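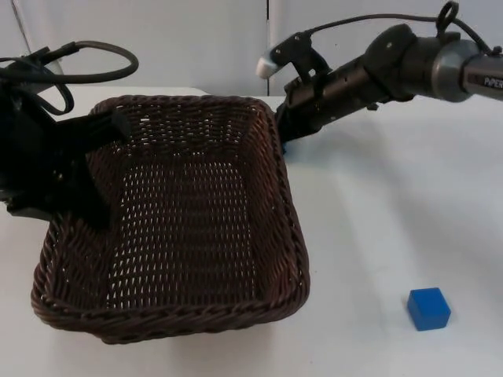
Basket and blocks, continued

22 Jul 2021
Posted by Dalia Ragab
Search this notebook Go

Picked up where Laurier left off, or where his handwriting did. The last legible line in his entry is "rim OK, see below," with nothing below it.

The question is still whether the dark brown basket goes out with the block set or whether we fall back on the Landry tray, a thing with all the charm of a cafeteria. Stonberg want an answer before the end of July because they have 3,000 sets to pack and would like to pack them in something. I can see their point.

Rim first. The braid is thick and twisted and runs the whole way around, and it's the best part of the basket. I went along the inside and the outside with an old nylon stocking over my hand (Radwa's method, and Radwa's stocking) and got two snags, both on the outside, both near the same corner. I trimmed them flush and went around again with no catches. If every basket needs that treatment, somebody at Stonberg is going to become very familiar with hosiery. I've asked them for another few from the same batch before we call it a pattern.

Weave. The walls are open enough that the white of the table shows through in little dots, very pretty, and also the reason I spent part of the morning thinking about crumbs. Toy baskets fill up with things that aren't toys. The gaps in the walls will let out sand and toast. They won't let out a block, not even the small red one, which I tried to push through with my thumb and more determination than the test calls for. Pass. 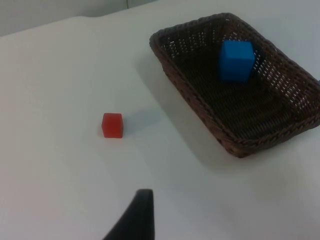
The color question came up again. Gaétan's position is that a dark basket hides small things and that a parent will be feeling around in there at bedtime like someone looking for keys. I was ready to agree with him and then didn't. The blue cube reads fine against the brown from any seat at the bench, including the low stool. The red gets closer to the reddish tone the braid takes on where the light hits it, so if there is a problem color, red is the one. Vilém wants to see the dark green, too. We don't have the dark green. It's been on its way from Zusano for long enough that I've begun to think of it as a state of mind.

Note for whoever repeats this: do it again with the blinds down. The bench is lit very evenly and the table is white, and I've never been in a child's bedroom that looked like that.

Block sizes. The blue is far bigger than the red, as intended, and both are easy enough to get hold of. Where they differ is in the corners of the basket. The blue stops well short of the corner and can be gripped from the sides. The red slides right down into it, and with the walls sloping the way they do, you end up going in with two fingertips and tipping it out. I wouldn't call that a fault. I would call it the place where every small block in the set will spend its life.
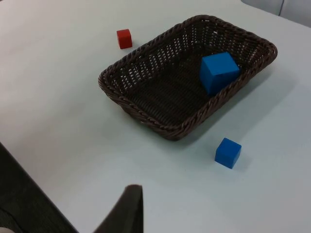 Drop test, informal. Blue cube from 300 mm into the middle of the basket, then near the wall. The woven floor takes most of the noise out of it, much better than the tray, which sounds like a dropped drawer. Some bounce near the wall but nothing came back over the rim. Repeated with the red, which hardly made a sound and then had to be fetched from the corner (see above, see always).

Basket on its own, empty: pushed it sideways across the table by the rim. It slides easily, and I'd say too easily. With the blue inside it was a little steadier. Radwa suggests felt feet. Felt feet on a woven base will stay put until about the second afternoon. Laurier suggests a linen liner that ties at the corners, and that would deal with the crumbs and the small block problem in one go, at the cost of hiding the weave, the one thing everybody likes about it.

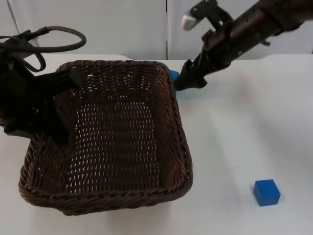 Wiping down. A damp cloth is fine on the walls. The braid holds on to lint, mostly from the cloth, so I had a cleaner basket with a light coat of blue fuzz and had to go over it again with the soft brush. Use the brush first. Use the brush only, if you can stand it.

My vote so far is for the basket, no liner, snags trimmed at the supplier's end. Gaétan votes tray. Vilém is abstaining until the green turns up.

To do:
- Ask Clernirham for the proper load figure. The sheet just says "light household."
- Get a red block in the next shade up from Zusano.
- Redo color with blinds down.
- Return Radwa's stocking, or replace it. It has seen the rim.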